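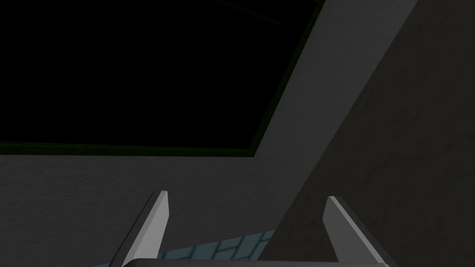 Figure 1. Wrist camera view in simulation, gripper open, teal floor tiles between the fingers.

Search this site Go

Plotura – progress report for November
Prepared by Radoslava Jireš for Zdeňka Šimko, Nollitz

In this period we worked on the second task of the plan, the generation of varied rooms for training the two-arm policy. We have now 253 room layouts which load without error. The target for the end of the year is 392, and I believe we will reach it.

The method is the same as in the last report. For every layout we change the wall and floor materials, the furniture and the pictures on the walls, and then we record the head camera and both wrist cameras together. 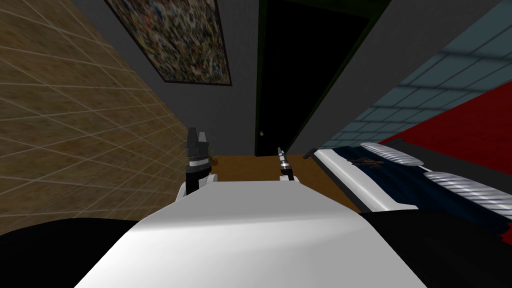
The training itself runs on the Skeltero cluster. We did 200 episodes per layout at first, but six layouts used too much disk space, so now the wrist streams are compressed before saving. The quality loss is small. Magalhães, our partner for evaluation, received the first set on Wednesday and did not report problems until now.

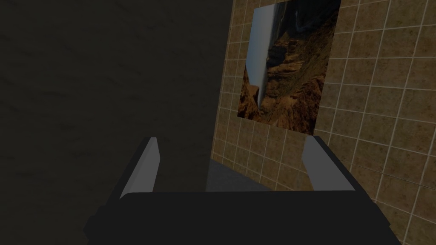 The weak point is still the localization from the wrist cameras. When the gripper is close to a plain wall, the policy has few features to use and the position estimate drifts. It does better where there is strong texture in view, such as the canyon picture on the tan tiles, while the dark wall next to it gives almost nothing. We tried to raise the light level in all rooms – this helped a little, but it made the rooms too similar. For the next period we prefer to keep the dim light and to add the head camera as a second input.

The budget is as planned. We ask only to move the unused travel money to storage, and I will send the form separately.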